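Apuntes de Gestión deportiva II. Tema 4: la ventana de fichajes y la cesión de jugadores

## 1. Qué se transfiere

En un traspaso no se vende al jugador. Se extingue un contrato antes de su término y se firma otro, y el club de origen cobra por consentir esa extinción. De ahí que hagan falta tres firmas: la de los dos clubes y la del jugador.

En la cesión el contrato original queda en suspenso. El club cedente conserva los derechos y el cesionario asume el salario, entero o en parte.

## 2. Caso de clase: Tosh, de Vilurero a Baltotau

- Gillespie Tosh, lateral, 14 meses de contrato por delante.
- Vilurero pide 435 000 euros fijos.
- Baltotau ofrece una cesión con opción de compra y el 46 % del salario.
- El agente, Archie Lennox, exige que la opción sea obligatoria si Tosh juega siete partidos como titular.

Calculad primero el coste del salario que retiene Vilurero (54 %) y comparadlo después con lo que ahorra al liberar la ficha. La amortización pendiente se reparte entre los meses que quedan.

## 3. Cláusulas frecuentes

**Cláusula del miedo.** Impide alinear al cedido contra su club de origen. Algunas ligas no la admiten.

**Porcentaje de venta futura.** Conviene fijar si se aplica al precio bruto o a la plusvalía. En el caso Mfinanga (lectura 3) el contrato no lo decía.

**Alojamiento.** Suele ir en un anexo, y se redacta mal con frecuencia.

## 4. El anexo de alojamiento

El cesionario suele pagar la vivienda durante las primeras semanas, y el anexo debe indicar plazo, importe máximo y quién responde de los daños. Conviene adjuntar un inventario por habitación, firmado a la entrada y a la salida. En un dormitorio como el de la foto se anotarían la cama, el tablero de escritorio de madera marrón oscuro, las dos placas eléctricas de la pared y el estado de la pintura blanca. Para la próxima sesión, traed redactado el anexo de Tosh en una página como máximo.
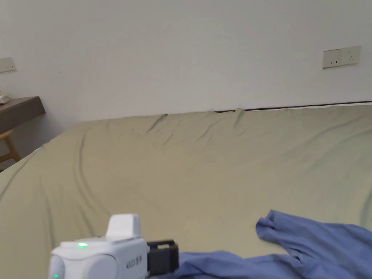
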